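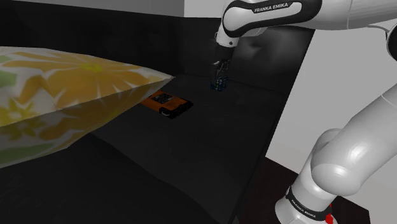 Equipment Planning Forum > Capital Requests > Simulation seats before second arm purchase

stedus_procurement
The robotics teaching unit at Stedus has requested funds for a second arm in the coming budget year. Before the request goes forward, I would like members' views on buying simulation licenses first. The Kumlow package is quoted at 400 dollars per seat, and we would need 21 seats.

labmanager_north
We took that route in March. Students practice household pick-up tasks in simulation, such as lifting a puzzle cube from a sofa seat with a pillow nearby, and book the real arm only when their program is ready. Bookings on the hardware fell by almost 82 hours over the term.

Biwott_Facilities
I must respectfully disagree with the order proposed. Licenses are a yearly charge. An arm is bought once and can be kept for 8 years under our rules.

labmanager_north
The arm also carries a service contract, floor space and safety training. Please include those before comparing.

Biwott_Facilities
They were included. My concern is soft goods. A simulated cushion does not yield as a real one does, and our students had to adjust their grip settings again on the hardware.

stenadley_budget
At Stenadley we approved the seats for one year only, with the arm held as a separate line. I recommend asking Kumlow for a written renewal price.

stedus_procurement
Thank you. I will request the renewal price and submit both lines. Could Biwott_Facilities share the service contract terms?

Biwott_Facilities
Sent by private message.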